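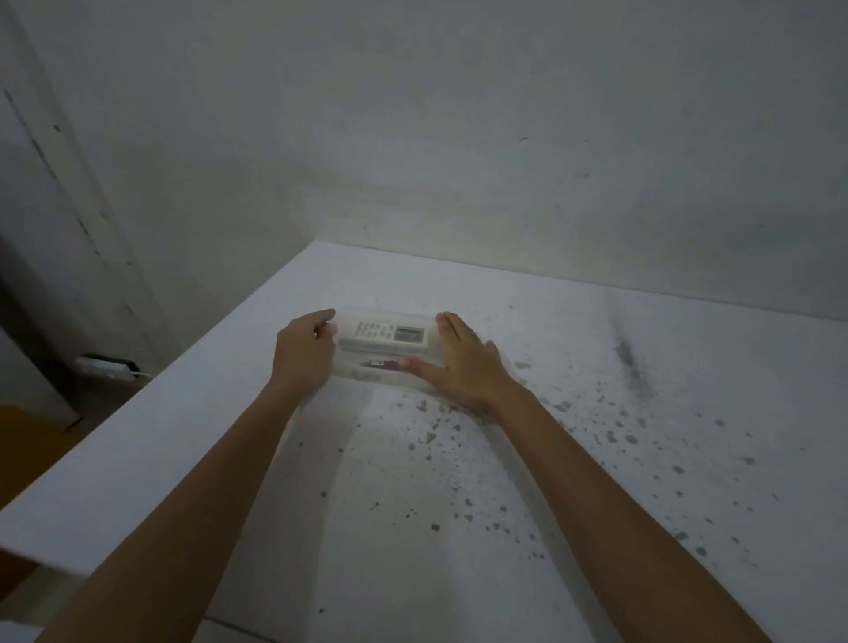
Planning and Buying for Automation
Unit 4 handout: What the quote leaves out
Instructor: Vaida Ķēniņš

Bring this sheet on Thursday along with your draft budget. If your draft budget is one line long and the line says "robot," please also bring a pencil.

1. Start with the job

Write down the task before you open a catalog. Packing a remote control and a marker into a small clear box with a lid sounds like one task. A supplier will price it as several: pick up the remote, pick up the marker, set them both down flat, fit the lid, hold the box still while all this goes on. People use a hand on each end for that last part and never think to charge for it. A one-armed machine needs a fixture, and fixtures have prices.

Clear plastic deserves its own line. Many depth cameras see it poorly, and the salesperson's sample part will be a nice dull cardboard cube. Ask for the demo with your part.

2. The Purkton case

Povilas Kairys ran purchasing at Purkton when they bought a packing cell from Detix. The arm came in on budget and everyone had cake. Then came the rest:

Fixtures, two sets (the first set fit the old box)
Guarding and a safety review
Lighting
A table that did not wobble
Training for second shift, who had not been invited to the cake
Spare gripper pads, $164 a pack, minimum order 100 packs

They still have pads. Kairys will sell you some.

3. Counting the hours

Take the boxes you need per shift and divide by the rate you have seen with your own eyes. The rate in the brochure was measured on a good day by someone who wanted to go home. For this unit use 3000 boxes a week as the demand and work out the rest yourselves. Leave time for changeovers, jams, and the weekly meeting about jams.

Then price the same work done by hand, at a decent bench with decent light. Sometimes that wins. You are allowed to hand in a plan that buys a bench.

4. Reading a quote

Find the word "excluded" and read outward from it. Check who pays for shipping, who pays for the return visit, and what "commissioning" covers. In the Ekard quote (see packet), it covers turning the machine on.

For next week

Revise your budget with a fixture line and a training line. Đức Đàm has the Ozoliņš quote for anyone who missed it. Two pages at most, and contingency goes on its own row where I can see it.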